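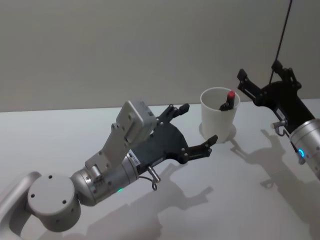

**Notes for Wed 25 January, upstairs room, 22 minutes including questions**

Say hello. Thank Zawadi Rotich for the slot. Don't do the train story.

**1. Why I'm up here**

- I book comedy for Skarkinico, 2 rooms over a pub, low ceiling, one good microphone.
- Tonight's subject is the open-mic sign-up list, a thing everyone hates and goes on using.
- Show of hands: who has stood in the rain at five o'clock to write their name on a clipboard? (Wait. There will be a groan from the left, that's where the comics sit.)

**2. The clipboard years**

First come, first served sounds fair until you notice who comes first. It was the same eight men every week. They lived nearby, they didn't have children, and they had all written something about oat milk.

Kasun Weerasinghe drove down from a warehouse shift and got the last spot eleven weeks running. He played to the bar staff and a man waiting for his coat. He's fine about it now. He has a very good ten minutes on it, which I'm in, and I come out of it badly.

(Pause. If Kasun is in, let him heckle. Once.)

**3. Then we went online**

- Moved sign-ups to Flista. Form opened at noon on Mondays.
- Full by four minutes past.
- Same eight men. They'd set alarms.
- Last year we had 913 requests for spots. I read all of them. A lot of people put "n/a" under "anything we should know", and one put "yes".

Don't get stuck on the software. Last time I spent half the talk on drop-down menus and a woman left to feed a meter. She'd come by bus.

**4. The hat**

Since autumn we've drawn names. Real hat, borrowed from the Karunaratne, who do musicals and have hundreds.

How it works:

1. Put your name in any time before Sunday night.
2. We draw on Monday and text everyone, including the people who didn't get on.
3. Miss out three times and you're on the next bill, no draw.
4. Drop out without telling us and you sit out a month.

Rule 3 is the one people copy down, so leave it up for a bit. Rule 4 is the one people argue with. I've been told it is "against the spirit of comedy" by someone who dropped out twice to watch the darts.

**5. Did it help?**

More new faces, yes. Some of them were dreadful, as they should be, it's an open mic. Bar takings on the first night of the draw were £3,541, and the landlord would like me to say that was the hat. There was also a stag do.

Complaints went up. They used to come from people who never got on, and they were quiet about it. Now they come from the eight men.

**6. What I'd still change**

- Running order. We still pick it by hand and I still put my friends in the middle. Working on it.
- Omevent want us to try their ticket thing in February. I've said maybe in the voice that means no.
- The light. Comics say they can't see it. They can see it.

**7. Questions**

Likely ones:

- *Do you pay?* No for open spots, yes for the host, and we say so on the form.
- *Can I have a spot?* Hat.
- *Is it the same hat?* Yes. They want it back for the spring show.

If it goes quiet, ask Zawadi how her place handles walk-ups. She has views, and they last up to ten minutes, so check the clock first.

Leave the sheet with the rules on by the door. Take the pen home this time.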